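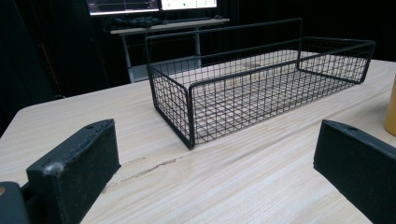
4.3 Assigning chores to the Nikdale gripper

Whether a chore can be left to the machine depends on the object, the surface and the last step of the task. Work through this section before adding a chore to the Thursday schedule.

1. Open Chores and select New. Enter one object and one action, such as "basket, move".

2. Set the grasp type. For open wire goods, select Rim. The default, Face, looks for a solid side and can close on a gap in the mesh.

3. Set the approach height above the highest edge of the object. On a basket with one side taller than the other, use the tall side.

4. Run 2 dry passes with the fingers open, then start the trial at slow speed.

5. Read the result on the Trial page. A chore needs 300 clean trials in a row before Unattended can be switched on.

Note: Moving an empty wire basket across a table is within the present limits. Filling one with mixed items is not - the planner handles single rigid objects well and soft or tangled ones poorly. Folding cloth remains a supervised chore in this release.

Note: Dark wire on a pale tabletop is found more reliably than dark wire on a dark one. Adjust the lighting before changing any vision setting.

CAUTION: Keep hands out of the space between the fingers while the drive is on.

CAUTION: Inspect the finger faces every 1,000 cycles. Light scuffing is acceptable. Replace a finger that is cracked or loose at its mounting holes.

For chores that fail at step 5, see 4.4, Supervised mode.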